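Subject: Re: [floors] squeaky boards in the hallway

On 15 April 2019, Ruwan Marikar wrote:
> Has anyone tried the Kermani oil on old planks? Mine soak up
> everything and still look thirsty after two coats.

Hi Ruwan,

Yes! I did our hallway and the back bedroom with it last July (246 square feet, and my knees still remember) and I'd use it again. Two coats wasn't enough for me either, so I went to three, thin ones, wiped off with an old T-shirt.

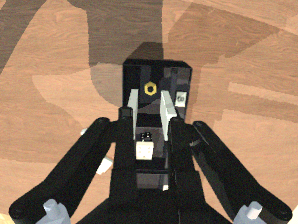 The squeaks are a whole other story. I tried powder between the boards first and got maybe a week of quiet. Screws from underneath did the trick, if you can get at the joists. Can you?

Oh, and the big can was $83 at Ikitz, so shop around a bit.

Deb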